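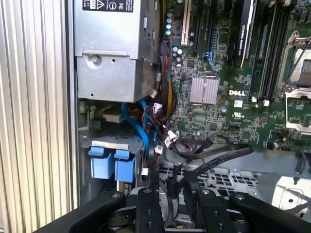

Clunduvcombe Computer Reuse Workshop
Progress report to the Guthrie Fund
18 June 2022
Prepared by Lilian Mutiso

We're past the halfway mark of the grant and I'm very happy with where the bench work has got to. The first lot of donated workstations, 67 in all, came to us from the old drafting office at Ostano, and every one has now been opened, cleaned out and written up. Most of them are Dell towers of the heavy sort, with plenty of room inside and blue latches on the drive carriers, and they've turned out to be lovely machines to learn on. People who had never taken the side off a computer were finding their way from the drives to the expansion slots by the end of their second evening!

Work on the machines

Of the 67, we have 50 running again and ready for new homes. The other 17 are being kept for parts, and they've already paid their way in SATA cables, memory and a good few graphics cards. Drives come out first and are wiped on a separate bench before anything else is done, and the serial number of each drive goes in the book beside the case it came from. Valdis Luik set that book up in the first week and it has saved us a lot of head scratching.

Dust was worse than we'd planned for. Ostano had a workshop next to the drafting room and the fine stuff had got into everything, heatsinks especially. We bought a second blower out of the consumables line, and we now do the cleaning under the back awning with the cases on trestles. It's a slower way to work in wet weather but the room is much nicer to be in.

The power supplies are tested and never opened. If one fails it goes straight in the e-waste cage, label and all. We've made this a firm rule for everybody, including those of us who used to know better.

Training

We have 20 people on the books, a mix of school leavers and retired folk, and the two groups get on like a house on fire. Sessions run in pairs. One person works and the other reads the sheet aloud, then they swap at the halfway point. The cabling sheet has been rewritten twice on the trainees' advice - the first version assumed you could tell a data lead from a power lead by its colour, and that falls over the moment you open a different model. The new one goes by the shape of the plug, with a sketch of each.

Four trainees have asked to stay on and help teach the next intake, and I'd love to find a way of making that happen.

Money

Spending to date is $2808, mostly on solid state drives, thermal paste, wrist straps and the second blower. We're a little over on consumables and well under on transport, as Ostano kindly delivered the lot. With your agreement I'd like to move part of the transport money across to drives.

What's next

The first finished machines go to Clullel library and the neighbourhood house, with keyboards and monitors to match. We still need more monitors, and a better lamp for the second bench, where it's hard to see down among the wiring under the drive bay. Valdis is pricing lamps now.

You'd be very welcome to come and see a session - wear something you don't mind getting dusty.

Lilian Mutiso
Workshop coordinator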